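From: Fang
To: workshop-builders list
Date: 08/10/2021
Subject: Re: [builders] Re: finger pads again, and where to put the thing

Quick one, on my lunch. Quoting the lot so the people on digest can follow.

> Has anyone got further with the hand-held gripper build? I have the
> Plavent housing printed and cleaned up but I'm stuck on the fingers.
> Mine close but they don't close square, the left one gets there first
> and pushes whatever it is sideways. Cardboard tube goes flying, sponge
> is fine, anything thin is hopeless.
>
> Also: what are people using on the inside of the pads? I tried bike
> inner tube and it marks everything black. And where are you all
> working? My kitchen table is too small once the second pair of hands
> is in, and I'm getting told off about it.
>
> Last thing, is it worth making the marker mounts separate from the side
> panels or should I just glue the markers on and be done? I've got 300
> screws in a tub and no wish to use any of them.

Right. In order, more or less.

Fingers not closing square. Had exactly this. Nine times out of ten it's the linkage and not the fingers. Take both off, work the trigger with nothing on it and watch the two carriers. If one leads, slacken the two screws on the back plate (NOT the ones on the finger roots, I did that first and lost an evening), push the carriers together by hand, hold, nip up. Do them a bit at a time, side to side. If you do one fully tight first it drags the whole plate round and you're back where you began.

If the carriers are level and it's still off then yes, it's the fingers. Print orientation. The Doltley files come laid flat and they bow a touch as they cool, you can see it if you put the pair back to back against a window. I stood mine on end with a brim and they came out straight. Takes ages. Worth it.

Pads. Inner tube is horrible, agree. Went through 3 things. Foam - too thick, the fingers never properly meet. Drawer liner - lovely grip for a week then it goes shiny. What I've ended up with is a soft cast pad with a fine texture pressed in while it sets, I used a scrap of window net from the haberdashery, smoothed down with a wet finger. Gives a bit, lets go cleanly, doesn't mark. Don't put too much squeeze on soft things though. Set your trigger stop on something that crumples easily and if it's happy with that it'll be happy with most of it. Somebody asked off list about the stop: it's just a grub screw through the handle, back it out a half turn, try, repeat. Loctite when you like it, not before.

Marker mounts. Make them separate. I know, screws. But glue one on slightly crooked and it's there for good, and then your tracking is off by a little and you spend days blaming the software. On Denunmont I've got the marker on its own little plate on the side panel, so if I change the panel I move the plate across. If you really can't face screws use thin double sided tape, and draw round it in pencil so you can put it back in teh same spot. Matt paper not glossy. Glossy catches the ceiling lights and the marker drops out just when you want it.

Where to work. Gave up on home, same reason as you. I'm up on the top floor of the shared place now, by the railing, big wooden table. Pot of fake flowers lives on it. Plenty of room to walk round and lots of overhead light, bit too much if I'm fussy. Other people get on with their own stuff behind you. Only rule I've made for myself is keep the small parts in a tray with a lip, because anything that rolls off near the rail is going down a storey.

How it looks up there, gripper shut round something soft in the second one:
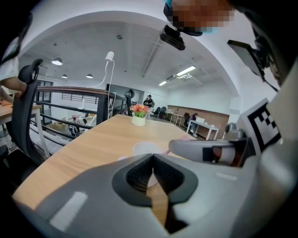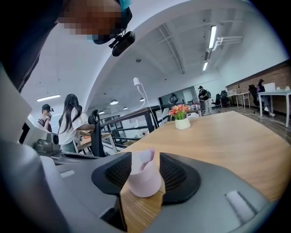 Weight. Forgot to say weight. The housing as drawn is heavy at the front and your wrist knows about it fairly soon. I dropped the infill in the nose and left the handle solid, much better balance. Don't thin the walls round the finger openings, mine cracked there in August on the first version. Corner split clean through, had to reprint the whole front half.

Cable next. Bring it out of the back of the handle and up your sleeve or along the forearm with a loop of velcro. Out the bottom and it catches the table edge every single time. And leave slack at the elbow!! I pulled a connector clean off the board reaching for a screwdriver.

I'll put the upright version of the finger files in the usual folder tonight, plus the stop screw drawing if I can find it. Its a biro sketch so don't expect much. If you get the carriers lined up and it still throws your tube across the room, post the distance between the pads top and bottom with the trigger half in and I'll compare with mine.

Also does anyone have a spare spring for the trigger, the short sort? Mine's gone tired and the shop only does bags of them.

Got to run

Fang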